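October, 5.40 am

Awake before the birds again, and I don't care, because the Lallstead choir weekend starts tonight and I have been looking forward to it since autumn! Kettle on, score propped against the toaster, humming the alto line of the second piece under my breath so I don't wake the house.

We drive up after lunch. It's 482 kilometres door to door if we go by Wudum, which I want to do for the bakery (the apricot slice, oh my goodness), and a bit less if we take the highway like sensible people. I'm voting bakery. Sixteen of us are going this year and there'll be 22 from the Onville side, so for the first time we'll have a proper bass section and I won't have to pretend I can hear them.

Réjean Paquette is conducting again. I loved him last time. He made us sing the whole Kyrie on "noo" until it stopped sounding like a paddock full of cows, and then he put the words back in and I got goosebumps right down to my ankles. My notes from that day just say BREATHE LOWER, underlined three times.

Concert blacks are sorted, at last. Long sleeves, because that hall is an icebox after dark.
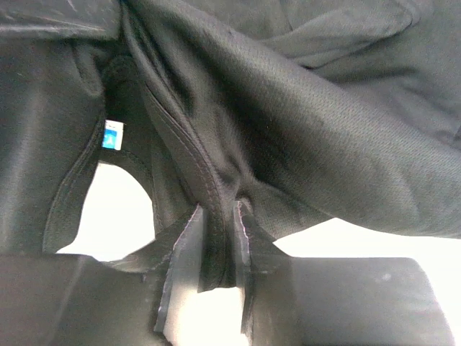
Bar 18 is still my enemy. We come in on the F sharp straight after the tenors have been sitting on a G, and every single time I drift up to join them like a lost sheep. Last night I played the note on the piano, walked down to the clothesline, and tried to sing it from memory. Flat! Did it again and got it. Did it a third time and next door's dog joined in, a bit sharp, but what commitment.

I've also been learning the little folk song Kuruc put in as the encore. It has five verses and a colour for each one, and I keep swapping green and grey. I'll run it in the car until someone begs me to stop.

Still to pack: pencil, throat lollies, thick socks, the good torch. Ring Mum before we go.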